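Kitchen Questions, Answered

You all keep asking me the same things about my counter, so I finally wrote it down!

Is that toaster oven hard to keep shiny?
Kind of, yes. Stainless shows every fingerprint. I wipe mine with a beige microfiber towel (the ribbed kind) and a drop of dish soap, then go over the glass door last. I never use the scratchy side of a sponge on it.
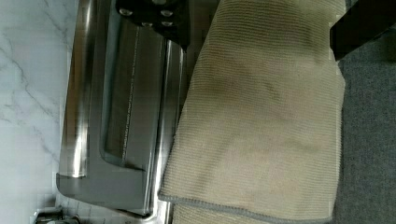
Toaster oven with a microfiber towel draped over it.

Do you leave the towel on top while it's heating?
No! Please don't. Towel off, oven on, every single time.

Where do the toys come in?
My niece likes to cook when I cook, so the plush fruit lives in the kitchen now. She gets the blue plate, and the watermelon, the pineapple and the peeled banana are usually lunch.

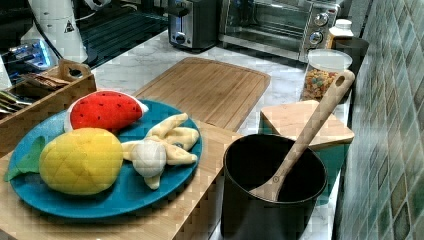 She's also very serious about stirring, so I let her have the wooden spoon and the black pot as long as the stove is off. The real cutting board is bamboo, with a groove that catches the juice, and that one's mine.

Can plush food go in the wash?
I put ours in a pillowcase on cold and let them air dry. Check your tags first.

Did you buy any of this in Ondville?
Just the towels, in a pack of 18 last June. I'm still working through them.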